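The Spread

The paper was due on Friday and the reviewers at Skevov wanted one more table.

She had the numbers for it, or most of them. Wamovance, which was what the group called its method, was meant to let two arms learn a cleaning task from a small set of demonstrations. Other groups used hundreds. She had used 20, recorded over 3 evenings in October, when the building was quiet and she could guide the arms without anyone asking how long she'd be.

The result was good. In 18 trials out of 20, the arms cleared the floor. It was the other two she kept opening on her laptop during dinner.

Her supervisor said two failures was fine. He said Keskin had published with far worse, and that the reviewers would be happier seeing a failure or two than a clean sheet. He had been saying things like that for twelve years and was usually right. She wrote the sentence he wanted: "Remaining failures were due to variation in initial object placement." She looked at it for a while and took it out again.

She didn't believe it was the placement. She had marked the placement on paper, every time, with a ruler. What she had not written down was which demonstrations she'd given at the end of the night, when her shoulders hurt and she had started taking the brush in a shorter stroke to get it over with.

On Sunday she drove in. The car park was empty and the heating was off. She made tea, put her coat back on and started the rig.

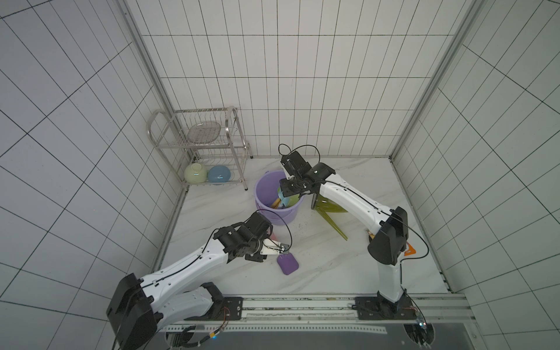

She ran the full set first, all the demonstrations together, and wrote down each outcome by hand. Then she took out the late ones and trained it again on what was left, which was 12. That took most of the afternoon. She marked a stack of undergraduate reports while she waited and was probably too generous with them.

When the training finished she sat on the stool beside the rail and ran the trials one after another. The strokes were longer. She could see it without the plots. The arms took their time in the way she had taken her time in the first hour of the first evening, when she'd still been enjoying it.

Not one trial failed.

She rang her supervisor, who was at his daughter's place and had to go out on the porch to hear. She told him fewer demonstrations had done better than more. He asked if she was sure. She said she wanted to run it again with the late ones only, to see how bad they were on their own.

"You'll miss Friday," he said.

"I might."

There was a long pause — she could hear a screen door, and a dog. Then he said that Letilance took papers in the autumn, and that she should label the files properly this time.

She wrote the date on a new page of the notebook, 7 January 2024, and under it, "Late set only. Operator tired." She drank what was left of the tea, which had gone cold, and reset the floor for the next run.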